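4.2 What lives on the counter

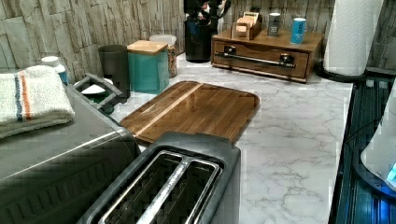

Figure 3. The back row and its foreground: canisters, jar, utensil holders, toaster and cutting board on one stretch of counter.

The previous section dealt with cabinets, where people put things they have decided to keep. Counters are harder. A counter holds the things a household uses every day, the things it means to use every day, and the things that were set down on a Friday and have since acquired residency. Our coding scheme had a category for each of these, and the third filled up fastest.

We surveyed 119 kitchens in August, by a walk-through and a short interview at the counter itself. The interview was done standing up, on purpose. People who are seated at a table describe an orderly kitchen from memory. People who are standing next to the toaster tend to revise.

Across the sample the strongest regularity was the back row. Give a household a counter and a wall, and the small upright objects migrate to the wall and line up there as if for a school photograph. Figure 3 is a fair specimen. Bottle, utensil organizer, canisters, jar, a second holder for utensils and a small wooden drawer unit stand along the stone backsplash, while the lower and wider things (the cutting board, the toaster) are left to occupy the middle. We call this arrangement "wall seeking," a term first used by Pelkonen in the Flavport pilot, where it was meant as a joke and then turned up in the codebook.

Wall seeking has an obvious practical side. Tall things at the back are less likely to be knocked over, and the open surface stays in one piece. It has a less practical side as well. A row fills from both ends, and once it is full a second row begins in front of it, after which whatever stands behind can be reached only by moving something else. In Figure 3 the process is under way: a dark gray canister stands behind the utensil organizer. Respondents with a canister in this position in their own kitchens were asked what was in it. The answers were delivered with great confidence and were, on lifting the lid, correct a little more often than not.

Containers in the back row differ in how much they give away. A clear jar declares itself, more or less. The one in Figure 3 holds something granular and speckled in brown and tan, which one of our coders entered as cereal and the other as nuts, each with a supporting paragraph. The teal canister with the bamboo lid declares nothing. Opaque canisters were, all the same, the ones respondents most liked to talk about. They had been chosen, whereas jars had usually just accumulated. Color was mentioned often. A single bright canister among gray ones was described in interviews as "the nice one," and several households reported that it was never used for anything greasy.

We had expected utensil holders to be simple. They are containers for utensils, and the name seemed to settle the matter. Yet a holder is open at the top, and an open top on a kitchen counter will receive whatever is nearest. The organizer in Figure 3 has a white dish or lid in its front compartment, and the black cylinder farther along shows something red and white among its dark utensils. Both were coded "holder, mixed contents." After the first week of coding we considered dropping the plain category "holder" altogether, and kept it only to have something to compare against.

The drawer unit deserves a paragraph to itself. It is a piece of furniture standing on a piece of furniture, and it generally appears in kitchens that already have drawers. When we asked why the contents of the small drawer could not go in a large one, respondents looked at us with some pity. Small drawers are for things that get lost in big drawers. A Plemari respondent told us that she had bought hers to clear the counter, and agreed, after a pause, that it was on the counter.

Appliances follow different rules. They are too big for the back row and too often used for the cabinet, so they take the front and the corners, and they bring surfaces of their own. Any appliance with a flat top is, for coding purposes, a shelf. The large stainless steel appliance to the left of the toaster in Figure 3 has a folded towel draped over it, white with a blue and orange stripe, and we recorded it as occupied. We make no claim about what the manufacturer had in mind. The toaster has the advantage here. Its top consists mainly of two slots, and in the whole sample it was the only appliance on which nothing was ever stored.

Cutting boards gave the coders the most trouble. A board leaning on the wall is stored. A board lying flat may be in use, about to be in use, or simply where it lives, and a still record cannot tell these apart. In Figure 3 the board lies flat behind the toaster, its front edge partly hidden. The Hellwig protocol would count it as work surface and the Alteo protocol as a stored object, so the same counter can gain or lose a board's worth of free space depending on which manual is open. We followed Hellwig, mostly from a reluctance to tell people that their cutting board was clutter.

The 119 counters produced 197 disagreements between coders. Nearly all of them concerned flat boards, mixed holders or towels, and they were resolved by discussion, in the case of towels at some length. A towel over a rail is stored and a towel on an appliance is resting; the second code was added late and applied to the whole sample again. Section 4.3 takes up the sink.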